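Orner Releases Iro, a Training Method That Teaches Robot Arms in Simulation From Close-Up Views

14 October 2025
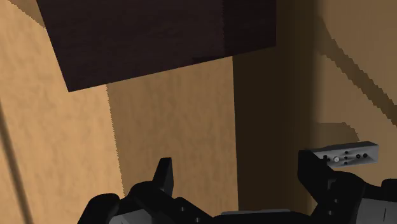 Most of the failures came in the last stretch before contact, according to Graziella Leone, and that is the part of the task the team decided to work on first. Leone said earlier methods were good at getting an arm to the right part of a cabinet or shelf and poor at what came next, when the gripper fills much of the camera's view and the rest of the room is out of sight.

Orner today released Iro, a method for training robot arms to reach for and grasp objects using simulated views from a camera near the gripper. The release includes the training code, the simulated rooms used in the study and a written report. All of it is free for research use.

Iro was developed over a joint project between Orner and the software group Giria. Orner designed the training method and ran the experiments. Giria built the simulated rooms, which are made up of plain furniture, wood-textured panels and simple blocks under changing light.

The method works in two stages. In the first, a control policy is trained on 3,000 simulated demonstrations, each one a full reach from a starting position to a grasp. In the second, the policy is trained again on short segments cut from the end of those same demonstrations. The starting position of each segment is shifted by a small random amount, so the policy has to correct its approach before closing the gripper.

The lighting is also changed between segments. Shadows from furniture and from the arm itself can fall across a surface and look like an edge or a gap. In early tests the policy often steered toward a shadow line and stopped there. Training on the same approach under different lights reduced this, and the report gives the results with and without the lighting changes so that other groups can compare.

Iro was tested on 12 tasks in simulation. They include picking a block off a shelf, taking hold of a cabinet door by its edge and reaching into a narrow space between two panels. The policy was run 900 times in total, with the same number of runs for each task. It finished more of the tasks than the one-stage version trained on the same demonstrations, and the largest gains were on the narrow-space tasks. On 4 of the tasks the two versions performed the same.

The report also lists where the method falls short. The policy has trouble when the target is very large in the camera view and its edges are not visible. In these cases it tends to hold the gripper open and hover without moving in. Adding a short memory of earlier views helped on some tasks and slowed training on others, and it is switched off by default in the released code.

Boglárka Szalai said the team chose to publish the failed runs along with the successful ones. "When we looked at other work, we could usually see the final number but we couldn't see what the arm was doing when it missed," Szalai said. "We saved the camera view from every run. People can go through them and disagree with how we sorted them."

The rendering in Iro is deliberately simple. Shadow edges can look stepped or jagged at close range, and surface textures are low in detail. Szalai said the team tried a more realistic renderer and found that it took much longer to produce the same number of demonstrations. The report does not claim that a policy trained this way will work on a physical arm without further training.

Tests on physical hardware are the next step. They will be carried out with the Szűcs laboratory, which will set up a cabinet and shelf modeled on one of the simulated rooms. The laboratory will use the released version of the code and will publish its results separately.

Availability

The Iro code, the simulated rooms and the full report can be downloaded from the Orner website. The recorded views from all test runs are offered as a separate download because of their size. Questions about the code should be sent through the project's issue page, and requests for interviews should go to the Orner press office.

About Orner

Orner develops training methods and software for robot arms used in homes, workshops and small warehouses.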